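Comprar una pinza robótica para el taller de casa: en qué se va el dinero

Hace ya un tiempo que los brazos robóticos pequeños caben en una mesa de cocina y en un presupuesto doméstico, y cada mes me escribe alguien que quiere uno para clasificar piezas, recoger cosas menudas o preparar lotes en un taller casero. Casi todos preguntan por el brazo. Yo empezaría por otro lado, por lo que va a tener que coger y por el sitio donde va a trabajar.

Antes de mirar catálogos, haga una lista de los objetos. Mida el más ancho y el más estrecho, pese el más pesado y apunte cuáles se deforman al apretarlos. Una pinza de dos dedos tiene una apertura máxima, y la que anuncia el vendedor suele medirse con los dedos desnudos. En cuanto se les pone una funda de goma se pierden unos milímetros por lado. Si el objeto más ancho entra justo, ya no entra.

Los objetos blandos piden otra cosa. Con piezas rígidas basta una pinza que abra y cierre. Con esponjas, jabones o masa conviene que la fuerza se pueda regular, y eso sube el precio. En la tienda Bielecka me presupuestaron la misma pinza con control de fuerza y sin él, y la diferencia era de 59 euros. Para quien solo va a mover tornillos es dinero tirado. Para lo demás, yo lo pagaría.

La mesa es la parte barata. Una superficie clara, lisa y mate ayuda a la cámara a separar el objeto del fondo, y cualquier brizna oscura se ve enseguida. Pase un paño seco antes de empezar. Compruebe también las sombras a la hora en que vaya a usar el equipo: a las cinco de la tarde mi ventana lo estropea todo y tengo que bajar la persiana.
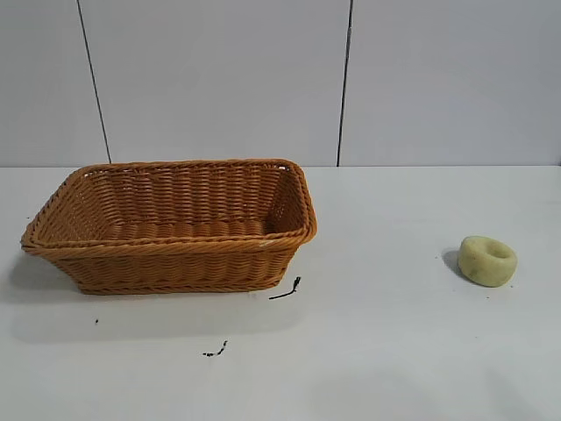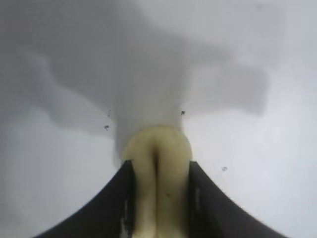 El recipiente también se elige. Los que se abren hacia arriba, con la boca más ancha que la base, perdonan errores de colocación. Los de paredes altas y rectas obligan al brazo a bajar en vertical, y entonces hay que contar la altura de la pared más la de la muñeca. Vacíos pesan poco y se desplazan con un roce, así que ponga debajo una lámina antideslizante o fíjelos con cinta de doble cara.

Con las cámaras pasa lo mismo que con los brazos, que se compra de más. Una fija, sobre un soporte firme, sirve para localizar las cosas en la mesa. Otra en la muñeca ayuda en los últimos centímetros, aunque enfoca bien a una distancia corta y el resto sale borroso. Si el dinero no llega para las dos, empiece por la fija y deje previsto el cable de la otra – pasarlo después por el brazo es una tarde perdida.

Mi presupuesto, por si a alguien le sirve de guía:

Brazo, pinza y cámara fija: 1077 euros, comprados como conjunto en Rakell.
Dedos de recambio y fundas de goma: 26 euros.
Mesa, lámina antideslizante, cinta y una lámpara: 100 euros.
Control de fuerza para la pinza: los 59 euros que decía antes.

No incluye el ordenador, que ya tenía. Tampoco el transporte, que depende de la zona y que conviene pedir por escrito, con el seguro incluido.

Otras cosas que miraría antes de pagar:

Pregunte si los dedos se venden sueltos. Se rozan y se desgastan, y hay fabricantes que obligan a cambiar la pinza entera.

Mida el alcance desde el centro de la base hasta la punta de los dedos cerrados. Algunas fichas lo dan hasta la muñeca, sin la pinza. Dibuje el círculo en un cartón, póngalo sobre la mesa y coloque encima los recipientes que vaya a usar.

Sume el peso de la pinza al del objeto. La carga útil del brazo casi siempre se da sin nada montado.

Guarde el embalaje hasta que termine el plazo de devolución.

Deje el botón de parada al alcance de la mano con la que no escribe.

De segunda mano se encuentran equipos decentes en mayo, cuando los centros de formación renuevan material. Pida un vídeo del brazo repitiendo el mismo movimiento y fíjese en si vuelve al mismo punto. Los ruidos de los engranajes se arreglan mal y caro.

Comentarios

Fermín Olivares
Lo del alcance medido hasta la muñeca me pasó con un Colville. Tuve que arrimar la mesa a la base y aun así no llegaba a la esquina.

Marianna Sowa
¿La lámina antideslizante no hace reflejos? La mía es transparente y la cámara se vuelve loca.

Lena Adamczyk
Marianna, yo la recorté un poco más pequeña que la base del recipiente y así no asoma.

Waldemar Makowska
En Trikadport venden los dedos por parejas, pero tardan en enviarlos. Pidan dos juegos.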